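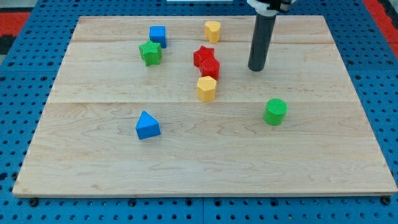
3.2 Workspace and task set

Figure 1. Tabletop workspace used in the student project, with the coloured blocks on the board and the cylindrical tool pointing down.

The work was carried out by second-year students at Sullside as part of the Gomeck project, which runs over one teaching term. Each team was given the same table, the same arm and the same set of blocks. The blocks come in four colours, and two blocks of the same colour always differ in shape, so that an instruction naming only a colour is open to more than one reading. Teams were asked to write short instructions in plain English, such as "push the green star towards the blue cube", and then to steer the arm by hand until the instruction had been met.

A session lasted 20 minutes. Blocks were not put back to fixed places between instructions, and the end of one attempt served as the start of the next. In all, 2332 attempts were recorded, of which 86 were set aside where the two markers could not agree on the outcome. The marking sheet follows Baranauskienė, with the wording for "next to" and "touching" made stricter after a trial at Flerkside in February. Instructions that referred to a block by colour alone were kept in the set and are treated separately in Section 4.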